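Findix Boards > New Releases > Rurach - "Gallardo" (album)

17 replies, showing first page

tapehiss_ed
Rurach's second album is out and I have now sat through it four times, so I guess somebody should start the thread. Eleven tracks, 47 minutes, self-recorded. The label copy says it "dissolves the border between song and signal." I have my doubts. Most of it sounds like a decent post-rock trio with a delay pedal on everything, including the drums. 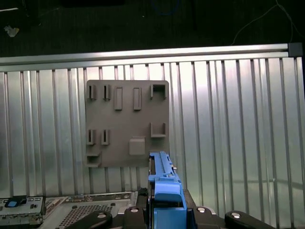
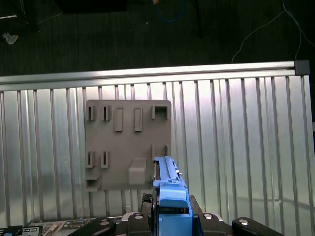
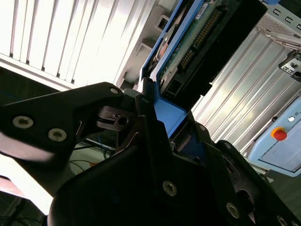 So, the record. Opener "Anik" is the one the blogs are all posting, and fine, it's good. The bass line has some dirt on it and the guitar stays out of the way until the three minute mark. Then track two does the same trick with a slower bass line. Then track three does it with no bass line. By the time "1756" shows up (twelve minutes, spoken part in the middle, yes really) I was checking how much was left.

I'm not saying it's bad. I'm saying I don't buy that this is the leap forward we were promised in the spring. What am I missing?

lowercase_moth
You're missing the second half. Everybody who shrugs at this album talks about the first four songs. "Gallardo" itself is the best thing they've put to tape and you didn't even mention it.

tapehiss_ed
I didn't mention it because I couldn't remember it. Going back now.

OK, went back. It's pretty. It's also the closing track from the debut with brushes on the snare. Put them side by side and tell me the chord change at the end isn't the same one.

lowercase_moth
Same change, different key, and the debut one fades out while this one lands. You might as well complain that a blues band plays the blues.

garage_sale_lp
Got the vinyl in the mail. Pressing is noisy on side B, at least my copy. Quiet intros plus surface noise is a rough combination on a record where every song has a quiet intro. Anybody else? Mine clicks all the way through the start of "1756."

dunmore
Mine's clean on B but the hole is a hair off center on the other side, so the long piano notes wobble. At first I thought it was on purpose. With this band who can tell.

garage_sale_lp
Ha. Wrote to the shop, they say they'll swap it if there are any left. We'll see.

fennelhead
I want to stick up for the spoken part. It's a list of repairs made to a church organ, read by somebody who sounds half asleep, and the drums follow the rhythm of the reading. I found that kind of moving? More than the big loud ending, which I could take or leave.

tapehiss_ed
See, I looked for anything that says where that text comes from and there's nothing in the notes. The press release calls it "found." Found where? If they wrote it themselves, say so. I have no problem with a band making things up, I have a problem with being told it's an old document when it uses the word "upgrade."

fennelhead
Does it? I heard "up grade," like a hill. Moving the pipes up the grade.

tapehiss_ed
Listened again with headphones. Could be either. I'll give you half a point.

dunmore
Does it matter though? Title's a year, or we all assume it's a year. For all I know it's a room number.

splitlip_77
Saw them do most of this live last month and it was a different animal. Louder, shorter, no talking. "Anik" had a real ending instead of the fade. They cut the long one down to maybe half and it worked a lot better. I bought the album at the table on the strength of that set and got home and felt a little had, to be blunt — the mix buries the drummer, and she's the reason to go.

lowercase_moth
Agree on the drums. I'll argue for every song on here but not for that mix. The cymbals sound like they're in the next apartment.

tapehiss_ed
Then we agree on something. I'd trade the whole reverb budget for one dry snare hit.

splitlip_77
If they put out a live tape I'd pay for it. Somebody was recording off the board at the show I went to. No idea who for.

garage_sale_lp
Every band says there's a live tape coming. I've been waiting on one from a different group since high school.

fennelhead
Has anyone compared the download with the vinyl? "Anik" seems longer on mine. There's an extra bit of feedback before the second verse that I don't hear on the stream.

dunmore
Yeah, different edit. The stream version is trimmed. I prefer the long one but not by much.

tapehiss_ed
Great, so now there are two versions to be lukewarm about. I'm at a 6 for the album, 8 for the opener, and I'll try the long edit tonight if someone can tell me whether the download comes with the record or costs extra.

dunmore
Comes with it. Code's on a slip inside the sleeve, mine was stuck to the back of the insert.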